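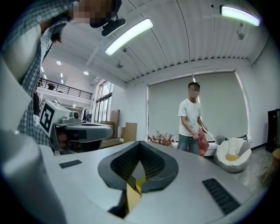

坐在后排的那位先开了口，说他不反对机器人，只想知道它几点下班。

讲解员翻了翻手里的卡片，卡片上没有这一题。她说，普伦波特的开放日一年只办一次，请大家先听完介绍再提问。那位说好，然后继续提问：下班以后关灯吗？

我是替单位来的。科长在群里问谁星期五有空，我回得慢了一步，别人都已经有事了。于是我领到一张挂牌，上面印着“贵宾 1731”，还有一瓶水。

介绍很长。夹爪叫“雷尔斯卡”，软件叫“伊尔纳萨尔”，两家为谁的名字排在前面谈了19个月，最后决定印两种宣传册。我两种都拿了，内容一样，只有价格那页都写着“请来电垂询”。

讲解员说，要教会机器夹东西，得先由人拿着夹爪一遍一遍地夹给它看。今天教的是纸板。

“夹多少遍？”

“夹到它会为止。”

后排那位叹了口气，说他带徒弟也是这样，徒弟会了就跳槽去了基罗加。讲解员脸上的笑停了一下。基罗加在马路对面，开放日也是今天，据说管午饭。

之后是体验环节，每人5分钟。轮到我时，我夹起一块纸板，放下，又夹起来。工程师在旁边低声说，您手别抖，它会学的。我想到将来某个车间里，会有30台机器齐刷刷地替我抖着手，忽然觉得这一趟不算白来，便又多抖了两下。

工程师说，这一条我们不要了。

出门时要填意见表。后排那位排在我前面，写得很认真，背面也写满了。我只在“您是否愿意再次参加”后面打了个勾，把笔还了，问他马路从哪边过。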